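Worktables at the Skerkirlow building

The worktables at Skerkirlow will be oiled again in October. Members who use the long room should plan on having one side of it closed at a time. The room stays open in the evenings, and the sink and the tool wall can be used as normal.

We paid $746 for the job last time, with the oil included. This year we are buying the oil ourselves from Fellia and doing the sanding with the machine we already own, so the cost should come to $219. The difference goes toward new shelving in the Layug room, where the boxes are still stacked on the floor.

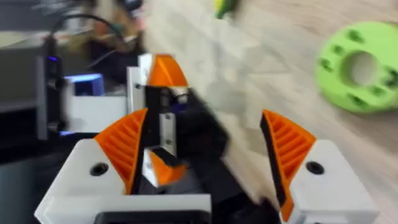
Oiling takes longer than people expect. Each top gets a light sanding, a wipe with a damp cloth, and two thin coats with a night between them. Dark oil was suggested at the spring meeting, but most members asked to keep the wood light, like the tabletop in the photo, with its pale beige grain and the streaks running through it. We will use a clear oil. It brings the grain up a little and leaves the color close to what it is now. Marks from glue and pencil usually sand out. Deep cuts do not, and we will leave those alone.

Before your side is closed, please clear your things off the tables and put them in one of the 20 gray crates by the door. Write your name on the tape and on the lid. Cutting mats should be stored flat, under the window bench. Anything left out will be moved to the Layug room and may be hard to find for a week or so.

Once the tables are back in use, keep hot drinks on the side counter for the first few days and do not tape anything to the tops. Felt pads for lamps and clamps are in the top drawer of the Wokard cabinet. We bought a pack of 100, so take what you need. If you can help with sanding, add your name to the sheet next to the light switches. Bring a dust mask if you have one.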